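Notebook, sewing bench
1 July 2023

Picking up the Drullenari quilt cover again after leaving it since March. Two panels done, two to go. The left panels were pieced before the new needle plate went on the Begum, so the seam allowance on them is a hair wider than what I get now. Measured along the long edge, the old seams sit a thread or so past the quarter-inch mark. Decided to move the guide over and match the old ones. Unpicking the finished panels would take days and the difference won't show once it's quilted.

Thread: used up the last cone of the cream Brumine and opened a new one. The new cone is 4000 yards, same weight on the label, but it looks slightly yellower next to the old. Sewed a test strip with both and held it by the window. On the front you can't tell. On the back you can if you're looking. I'll keep the new cone for piecing only and buy a matched pair for the top stitching.

Tension went off halfway through the third panel. Loops underneath, every inch or so. Things tried, in order:

Rethreaded the top. No change.
New bobbin, wound slower. Slightly better.
Cleaned under the plate. A lot of lint packed by the feed dogs, gray and hard like felt. Took it out with the brush and a pin.
Dropped top tension back to 4. Good stitches on the scrap, both sides.

So it was mostly the lint. Whoever uses the Begum next, please brush it out when you change the bobbin. The brush is back in the tin with the spare feet.

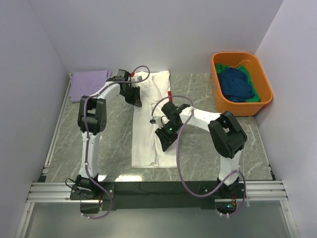 Pressing. The third panel came off the machine with a wave along the bottom edge, worst at the corner where the bias pieces meet. Pressed it from the back first with a dry iron, then misted it and left it flat under the board while I had lunch. The wave is mostly gone. There's still a bit of fullness at the corner and I think I can ease that into the border. Did not stretch it to fit. I did that on the last quilt and it puckered after the first wash.

Cut the border strips from the Trindier cotton. It frays more than the other fabric, so I left the selvage on one side as long as I could. Old blade was skipping on every second pass and I changed it before the last strips. The two strips cut with the old blade have a fuzzy edge on one side. Marked those with a pin and will turn that edge into the binding.

Hexagons: finished basting the rest of the 200 for the center. Thread basting again, the glue pen left stiff spots on the darker prints. They're in the shoebox sorted by color, lights at the front. I mixed up the two greens at some point under the lamp and had to sort them a second time in daylight. One of them has a tiny dot in the print and the other is plain, so check for the dot.

Layout for the center is still not settled. Tried the rings going dark to light from the middle out, and then the other way. Prefer dark in the middle. The other way makes the border look heavy. Left it pinned on the design wall to look at again tomorrow.

Batting question still open. The cotton one is flatter and heavier, the blend has more loft and would hide the uneven seams. I quilted a small sandwich of each with the walking foot, stitch length 3. The blend shifted a little even with pins every few inches – spray baste might fix that but I don't like the smell indoors. Washing both samples tonight, warm, and will measure them dry before deciding.

To do: fourth panel, join the center rings, order cream thread (2 cones, same dye lot, ask before paying), more pins. Check whether there is enough backing left on the bolt or whether it needs a seam down the middle. If it does I'd put it off center.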